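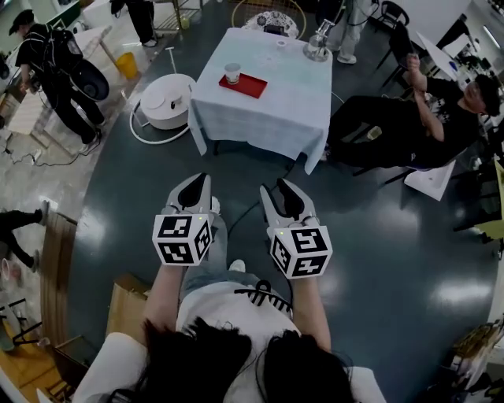 *Two hand-held grippers, one in each hand, in front of a table laid with a blue cloth. On the table are a red tray with a small paper cup, a white dish and a clear decanter.*

## Table and Tray Tips for Households Using the Citano Hand-Held Gripper Kit

The Citano kit is offered by Tirkeck on a monthly or quarterly loan. Households that take part record ordinary chores with a pair of hand-held grippers, and the recordings are used to prepare home robots for the same chores. The tips on this page were compiled by Oluwatosin Balogun of the household program from 86 participant reports received through June. They apply to clearing, wiping and resetting a small table.

### Before starting

- Fasten loose sleeves and tie back long hair.
- Check that the marker cubes are clean on every face. A soft, dry cloth is sufficient. Window cleaner and alcohol wipes dull the print and should not be used.
- Lay the cable on the side away from the walking path. Participants who turn often should leave at least 4 feet of slack.
- Choose a cloth with some weight to it. Thin cloths slide when a tray is pulled toward the edge -- a folded towel underneath will usually hold them.

### Clearing cups and trays

Paper cups should be taken just below the rim with light pressure. A cup gripped at the middle will buckle, and any coffee or tea left in it will go onto the tray. Empty cups are more difficult than half-full ones and should be practiced separately.

A rectangular tray is carried with both grippers, one on each short side. Remove tall items first. Small dishes may stay on the tray if they sit flat.

### Glassware

Decanters and other heavy glass should be moved last, when the table is otherwise clear. Close both grippers on the neck only if the piece is empty and has been rehearsed over a folded blanket. Tirkeck does not cover breakage of household items, and participants are advised to begin with plastic.

### Stains on the cloth

Coffee spots on a light cloth should be blotted at once with cold water, then treated with a teaspoon of dish soap in a cup of water. Rinse from the back of the fabric. Tea responds better to white vinegar, diluted by half. Test either mixture on the hem.

### Care of the grippers

Finger tips pick up grease from food trays. Wipe them with a damp cloth and a drop of dish soap after each session, and let them dry open. Do not place any part of the kit in a dishwasher. Replacement tips from Kubiak fit the current model; older Nirngate tips do not close fully and leave a gap that drops napkins.

### Terms of the loan

The standard loan includes two grippers, a cable and a carrying case. The monthly fee is $86, and a refundable deposit of $300 is required. Quarterly loans are $262, with one set of replacement tips included. Households that need a longer cable should say so when they apply, as it cannot be added later in the loan.

Requests for a kit and reports of damaged parts should be directed to Ibsa Abdella at the Tirkeck loan desk. Please have the serial number from the inside of the case lid available.

Page revised 6/26/24.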